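Update on the Great Desk Reclamation, day 5. I have been told by Ottilie that calling it "great" is a matter for other people.

The plan was one clear surface in the back room by September. One. I have seen monks with bolder ambitions.

So far: 2 bags of packing paper gone, one drawer that now shuts, and a receipt from Rimley for £59 of cable ties and hooks. Hanyu asked whether that was a typing error. It was not.
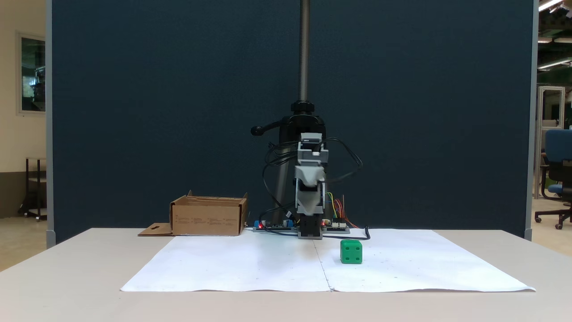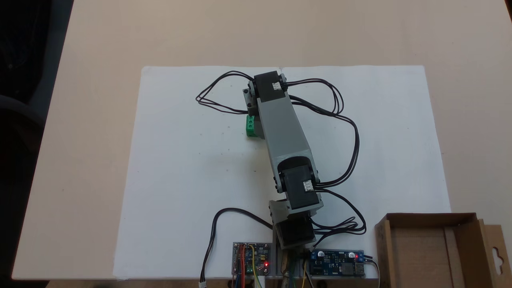

My one firm rule is the paper. I put a big white sheet over the tabletop before doing anything on it, then bin the sheet when it gets grubby. Bernardo thinks this is what you do for toddlers. Fine, but the black cables look dreadful against white, all loops and tangles, and that's the only way I'll ever be shamed into sorting them. On the old brown desk at Figueiredo I could pretend they were shadows.

The hooks, I should say, are still in their packet.

Sofia has suggested a cable tray. Sofia has also suggested I own fewer cables – a view I respect and will be ignoring.

Tatiana wants the table for her jigsaw, more than 675 pieces, mostly sky. I said she could have it when it's tidy. She has gone and bought a second table.

Tomorrow evening: the shelf above the radiator. Please send biscuits.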